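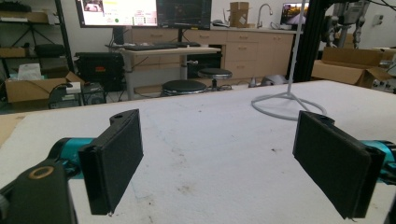
The Stikis fingers, open over the test table.

Dionysis Balaskas closed the fingers on nothing and opened them again. Nine times, then he wrote it down.

The Stikis had been on the bench since March. The other one, the Clendevix, was back in its foam, and he was not sorry. It had a lovely action and it dropped washers. Out of 500 picks it had dropped 222, nearly all of them washers, and the man at Divesov who had paid for the trial wanted to know why he should pay for a second.

"Because the second one is uglier," Dionysis had told him on the phone.

It was, too. The pads were black and flat, and their bottom corners had started to fray. He ran his thumb along the left one. A bit of fluff came away and he put it in an envelope and wrote the pick number on the front. Chrysikopoulos would want to see it. Chrysikopoulos had made the pads in her garage and took wear personally.

She came in at four with her coat still on.

"How many?"

"Nine hundred."

"Dropped?"

He turned the notebook around so she could read it. She read the whole page, including the part where he had written down his lunch.

"You didn't clean the table," she said.

"You asked me not to."

She leaned over the white cover and looked at the brown stains, then at the pads. She opened the envelope and shut it again.

"They're going at the corners."

"Yes."

"I could go thicker. It'd cost you the small washers."

"Divesov only cares about the washers."

She sat down on one of the stools and did up a button that had come undone. Down the hall somebody was dragging a bin across the concrete. Dionysis picked up the gripper by its handle and squeezed, and the fingers came together in front of her, colour for colour, teal joint and teal joint, and parted.

"Do it again," she said. "Slower."

He did it again, slower, and she bent down to watch the corners.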